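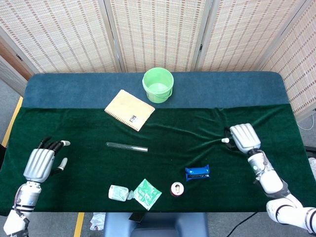
Wanpen Somboon wrote to us that she had walked past Mumley Creek most mornings and never thought of it as something a person could get to know, and was it silly to start now, with no science background at all? Not silly in the least, Wanpen! Your note got us to finally put all the usual questions on one page, so thank you.

Mumley Creek Watch: Frequently Asked Questions
Last updated 8/19/18

What is Creek Watch?

We're a bunch of neighbors who check on the water in Mumley Creek and the two smaller streams that run into it. Once a month each of us goes to a regular spot, takes a few simple readings, writes them down, and sends them in. There are 17 spots in all, from the road bridge above Kasten down to the old mill pond at Gernbridge. Over time the readings start to tell a story, and it is such a good feeling when you spot a pattern in your own stretch of water.

Do I need to know any chemistry?

Nope. If you can read a thermometer and match a color to a chart, you have what it takes. You'll pick up the rest as you go, and you'll probably find yourself looking things up at midnight like the rest of us.

What do you measure?

Air temperature, water temperature, pH, dissolved oxygen, and how clear the water is. We also write down the weather, the water level on the painted stake, and anything that seems odd: foam, a strange smell, a lot of dead leaves, a heron that won't leave. The notes column is the best part of the whole sheet. Please use it!

What is pH, in plain words?

It tells you how acidic or basic the water is, on a scale that usually runs from 0 to 14, with 7 in the middle. Each whole step on the scale is a tenfold change, so a small shift in the number can mean quite a lot. Our creek normally sits a little above 7. If yours comes out at 4, rinse everything and do it over before you call anyone.

And dissolved oxygen?

Fish and water insects breathe oxygen that is mixed into the water. Cold water can hold more of it than warm water, and riffles help stir it in. So you'd expect a high reading on a cold February morning and a lower one in a slow pool in summer. The first time you see that happen in your own numbers is a real treat.

How do I take a good sample?

Rinse your container three times with creek water, and dump the rinse downstream of where you're standing. Then face upstream, reach out past the bank where the water is moving, and fill from below the surface. Try not to kick up the bottom. If you do, wait a few minutes for it to clear, or take a few steps upstream and try again.

Take the water temperature right in the creek if you can reach. A bucket on the bank warms up faster than you'd think on a sunny day.

Can I do the tests at home?

Some of them. Clarity and pH can wait a short while if you keep the sample cool and covered, though sooner is better. Temperature has to be done on the spot. Dissolved oxygen does too, or at least the first step of the kit does, the one where you add the reagents that lock the oxygen in place. After that you can finish at the kitchen table with a cup of coffee (not too close to the sample, please).

How do I read the color in the tube?

Stand with your back to the sun and hold the tube against something white. Look straight at it, at eye level. If the color falls between two squares on the chart, write down the middle value and put a "b" next to it for "between." Don't wear tinted glasses. Chaiwat Chuensuk sent in a whole spring of lovely purple-leaning results before we figured that one out, and he has been a great sport about it.

Pencil or pen?

Pencil. Ink runs.

Can I just type my readings into my phone?

You can, but write them on paper too. Phones get dropped in creeks. Also, a page with mud on it and an arrow in the margin will bring back a visit in a way a spreadsheet never will.

What if I miss a month?

Then you miss a month. Leave the line blank and carry on. Please don't guess or copy down last month's numbers. A gap is easy to work with, and a made-up reading can throw off the chart for a long time.

Is it safe?

Creeks deserve respect. Don't go in above your knees, don't go in at all when the water is high or brown, and don't go alone if the bank at your spot is steep. Wear shoes that stay on. Wash your hands before you eat. Keep test reagents away from little kids, read the safety sheet that comes with your kit, and wear the goggles and gloves it asks for. Used reagents come home with you in a lidded jar. They never go into the creek.

Can kids come along?

Yes, please bring them! Kids are wonderful at turning over rocks to look for mayfly and caddisfly larvae, and they will remember to put the rock back the way it was if you ask. Leave the chemical tests to the grown-ups and let the kids call out the thermometer.

What happens to all these numbers?

Pirmin Hubmann puts them into one big table, which now holds 1,028 readings, and draws new charts every season. You can look at them on the wall of the Gernbridge library, just inside the side door. If a reading looks worrying, we go back and test again, then pass it along to the county.

Has it ever made a difference?

It has! Readings at the Flaton culvert kept coming in cloudy after even light rain, and nobody upstream saw the same thing. Montri Wattanapong walked the bank and found a ditch that had washed out behind the gravel lot. The owner was very nice about it and had it seeded over. The water there has been a lot clearer since.

Which spot would I get?

We try to give you one close to home. Right now we'd love someone for the stretch below Flaton, which has a nice flat gravel bar and kingfishers.

How do I join?

Come to any first-of-the-month walk and ask for Aarne Suominen. We meet at the footbridge in Gernbridge at nine in the morning, rain or shine, unless the creek is over the path. We have loaner kits, so don't buy anything yet. Bring boots and a pencil.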